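Jun 30, 2018

# Let people show it

I have changed my mind about very few things in engineering as quickly as I changed it about this one. Two years ago, if you had asked me how to get a robot to put a gear on a peg, I would have drawn you a diagram. Coordinates for the gear, coordinates for the peg, an approach height, a speed, a force limit, and a long list of what to do when any of those were wrong. Now I would say: sit down, take hold of the controls, and do it yourself a couple of hundred times while the arm follows you. Then let the machine have a go.

I know how that sounds to people who have spent their working lives writing the diagrams. I was one of them, at Holub, where we built feeding and fitting stations for small pumps and where a good week was one in which I typed nothing into a force table. I'm not writing this to run down that work. The stations still run and they still do the same thing every four seconds. But every one of them had a tray that held the part in exactly one position, and the tray cost more than anyone liked to admit, and when the part changed the tray went in the skip.

What won me over was the gear job at Kistuson. It is a small job and that's why I like it. There is a round metal plate, there are small gears, and the gears have to end up where they belong on the plate. Two arms, a cloth on the work surface, no tray. The gears get put down wherever they get put down. The operator works both arms from a seat a few steps away, and everything the arms do is recorded along with what the cameras take in.

The first time I tried it I was dreadful. I've been around industrial arms for most of my career and I could not pick up a gear the size of a biscuit cutter. You push your hand forward and the arm goes forward, fine, lovely, and then you want to close the gripper *just* as the tips come level with the teeth, and you find you have no idea how you do that with your own fingers. You have never had to know! I chased one gear across the cloth until it went under a fold and I had to get up and fetch it.

By the end of the afternoon I could do it. And somewhere in those hours I understood something that all my diagrams had left out, namely how much of a fitting job is made up of tiny corrections. You come down a bit off centre, you feel (or in this case see) that it's not going, you back off by a hair, you turn it slightly until the teeth find their place. I would never have written that down as a step. It isn't a step, it's what you do all the way through.

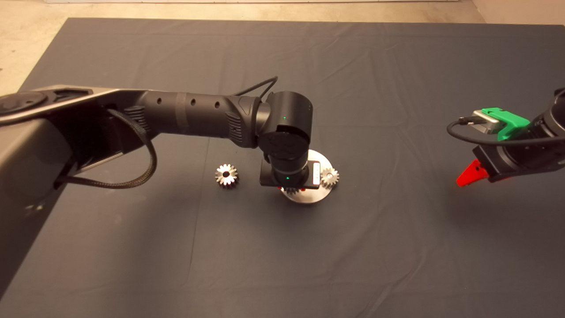 So that's my first argument, and the one I'd defend against anybody: showing captures the corrections. A written program holds what the engineer thought the job was. A recording holds what a person did when the gear was lying a thumb's width from where it lay the time before. If you only ever record clean, perfect runs you throw this away, by the way, and I've seen teams do it. They bin every run where the operator fumbled and recovered. Please don't! The fumble and the recovery are the best thing in the set, so long as it does end in a recovery.

The count for the gear job stands at 472 recorded runs, from several operators. We tried training on the first 241 and then on the lot, and the difference was plain to anyone standing beside the cell. With the smaller set the arm would come down nicely over the plate and then sort of dither. With the larger one it dithered less and, when it missed, it had another try that looked like something a person would do. I won't pretend it is finished. It still has bad mornings, and it is a great deal slower than the old stations at Holub. I'd put it up against them on a part it had met the day before, though, and I'd bet my lunch on the result.

My second argument is about who gets to do the teaching. The best operator on our gear job had never written a line of code and had no wish to start. Years of bench assembly, though, and very calm hands. When I drive the arms, the wrist hunts about and the gripper opens far too wide, like someone trying to pick up a coin in oven gloves. In calm hands the same arms move less, and every movement has a point to it. The model picks that up. You can see the manners of a good operator in it weeks later, and I find that thrilling - a bench skill going straight into a machine without first being squeezed through somebody like me.

That ought to change how we pay and credit people, and so far I don't think it has. If a person's way of working ends up inside a product, that person's name should be on the project. They should be asked before the recordings are used for something else. At Jamico, where I've been helping since spring, operators sign off each set of recordings themselves and can pull a run they are unhappy with. It cost us a few days to set up. I'd like to see it done everywhere.

There is a choice to be made about how you show the job, too, and people get quite heated over it. One camp takes the arm itself by the wrist and walks it through the motion. The other camp stays out of the way and drives from a distance. I started firmly in the first. Holding the arm is quick to learn, you feel the weight of it, and you get force for free. For one arm wiping a surface or laying a bead of glue I would still do it that way.

For anything with two arms I've gone over to remote control, and the reason is dull. I've only got two hands. Leading one arm takes both of mine if I want it done well, and then what is the other arm supposed to do? Besides, when you lead by hand your own body is in the cameras' way for the whole run, with sleeves and elbows everywhere, and on the day the robot works alone there are no elbows. Driving from a seat, the operator also learns to manage with what the robot can sense, which on our cell is sight and not a lot else. If I can't tell from the camera view whether the teeth are lined up, the model has no chance of telling either. That one rule has settled more quarrels over camera positions than any meeting I have sat through.

Practical things, for anyone starting:

- Keep sessions short. Our operators stop after 10 runs and get up. Past that the hands get lazy and the recordings get lazy with them.
- Move the loose parts between runs, and move them further than feels sensible. Everybody sets things back down in the same spot without noticing.
- Leave the cloth creased if it will be creased on the day.
- Write down who drove. You will want to know later.
- Have 2 people learn the job at the start, before you settle on how it should be done. They'll disagree, and it's useful to hear why.

I'm also in favour of leaving the second arm something proper to do. On lots of rigs it ends up as a sort of clamp, holding the plate still while the other arm has all the fun. Operators left to themselves find better uses. One of ours began nudging a gear towards the working arm so that it didn't have to reach, which none of us had asked for, and it made the runs shorter.

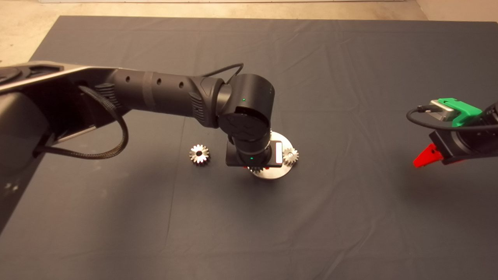

A reader from Elatov, who saw a draft of this, wrote back that I was being far too kind to the whole business. You are swapping an engineer's month for an operator's month, the letter said, and at the end of it the engineer can open the program and point to the line that went wrong, while you can only go and record some more. It went on to ask what I would tell a customer whose line had stopped.

It's a fair blow and I have thought about it a good deal. I would tell the customer that we don't know the exact cause yet, and that we would have an operator drive the failing case that same afternoon. For some customers that won't do. If the part never changes and a stoppage costs a fortune, buy the tray and write the program, and I'll happily come and help you with the force table.

But I don't accept that the two months are the same month. The engineer's month buys you one part. Our operators went from the first gear to a second size with a fraction of the recordings, and most of what they had learnt about driving came with them for free. And the line you can point to in a program is very often a line that says the gear is at a certain place, when it isn't.

We start on a housing with three screws at Jamico in July. I've asked for a turn at the controls before the proper operators arrive, purely because I enjoy it, and I have been told I may have one morning and that my runs will be kept in a separate folder.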